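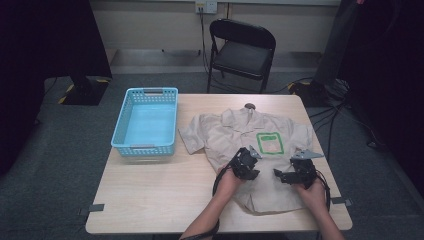
I came to folding late, in my forties, after years of stuffing everything into drawers and hoping (my mother despaired!). What changed me was a table. Beds are too soft and too low, and my back complained by the 4th shirt. Now I spread each one out flat, like the beige short-sleeved one, collar pointing away from me, with the light blue basket standing empty on the left, ready for the folded pile. Sleeves in, sides over, hem up to the collar, and on to the next one with the radio going.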